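The Spoon Problem

An afternoon among the robots at Sallside's open day

The line for the open day at Sallside started forming before the doors opened, and by the time I got my visitor sticker the coffee was already gone. It was a Wednesday in May, bright and windy, and I'd driven over from Torvik expecting welding arms behind yellow fences. There was one of those, near the loading dock. It was fine. Everyone walked straight past it to look at the cutlery.

I did too, and I ended up staying most of the afternoon.

The cutlery work belongs to a project called Idbridge, which wants robots to handle the small, dull jobs at the back of a cafeteria: sorting, stacking, putting things where they belong. Plates are well in hand, I was told. Cups are getting there. Spoons are a menace. They nest and slide, they lie almost flat against the table, and the polished ones throw back whatever happens to be near them. A camera looking at a shiny spoon sees a ceiling light, a bit of robot, maybe a visitor in a red jacket, all bent around a curve.

So of course the team has gone out and bought the shiniest spoons it could find. Åsmund Vik, who was running the demonstrations, showed me a drawer of them with real pride. Plain steel, colored handles, rainbow finishes, patterned handles, a few that looked like they came from a very glamorous picnic. The whole collection comes to 706 pieces, and people keep adding to it. "If I go to a flea market, I come home with spoons," he said. "My family has stopped asking."

The demonstrations ran every half hour. Visitors were allowed to choose from the drawer, which led to some serious debate among the younger ones about what would be hardest. One boy wanted everything with a rainbow finish. A girl next to him argued for mixing in the plain ones, on the theory that the robot would get comfortable and then be surprised. I thought that was pretty sound.
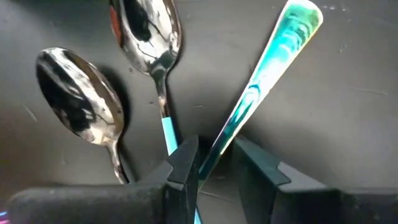
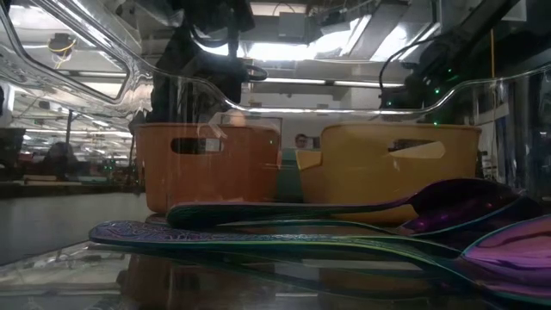 Getting hold of a spoon handle is slow, careful work for a machine, and slippery metal doesn't make it any easier.

Ottar Nyberg thinks the gripping is the easy half. Any decent pair of fingers can close on a handle, he told me over the noise of the hall, and what keeps him up at night is knowing when you've closed on two handles by mistake. A person feels that right away. You pick up a spoon, it's a little too heavy or it rattles, and you shake the extra one loose without breaking off your conversation. Putting that tiny moment of doubt into a machine has taken up most of his winter, and he'd like to have it licked before the cafeteria trial starts.

I asked what he'd count as licked. He wants 400 picks in a row without carrying off a stowaway. The best run so far had ended well short of that, he said, and he wouldn't give me the number.

I saw enough tries to understand why. In the third demonstration I watched, a spoon came up cleanly, hung there for a second, and then slowly swiveled until it pointed at the floor. The crowd groaned like it was a missed penalty kick. The next attempt went well and got a round of applause, and I'll admit I was clapping too. It's a funny thing to cheer for - a spoon going from one place to another - but after you've seen it go wrong a few times, you start to care a lot.

Part of the fun is how openly they let it fail. I've been to trade shows where every motion has been rehearsed to death and a man with a headset steps in front of the machine if it so much as twitches. At Sallside, when something dropped, Vik just said "well, that's a drop" and wrote it down. The gripper pads come from a small supplier called Jolatex, and the team had eight different versions laid out for people to squeeze. Number 5 was the squishiest and by far the most popular with kids. It was also, I was told, hopeless with spoons.

The last demonstration was supposed to finish at four. At twenty past there was still a knot of people at the table, and the girl with the theory was back at the drawer, picking out another handful.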